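Stovcombe Play Mat, eight months in

I went back and forth on this mat for most of the spring. My sister swore by foam tiles, the kind that lock together, and I'd already thrown out one set because the dog ate the corners. So in April I ordered the big one-piece Stovcombe, 60 inches across, and it has been on our living room floor ever since.

First the good stuff. It lies flat! It came rolled up tight and I figured we'd be fighting curled edges for weeks, but a night under the couch cushions fixed that. It's thick enough that I can kneel on it through a whole round of puzzles without groaning when I get up. Juice wipes off. Marker wipes off too, mostly - there's a purple streak by the bookcase that I've made peace with.

Now the gripes. It slides on hardwood, so plan on buying a rug pad. And the smell when you open it is strong. We left ours on the porch for 3 days and I could still catch a whiff at nap time.

We use it for everything: blocks, shape boards, train track, me lying down for a minute.

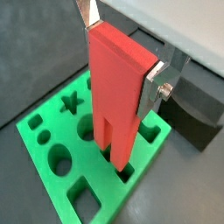
Coralie Quinlan wrote to me that hers stopped sliding once she washed the underside with dish soap and let it dry all the way, no pad needed. I'm trying that this weekend. Four stars from me, and I'd still buy it over the tiles.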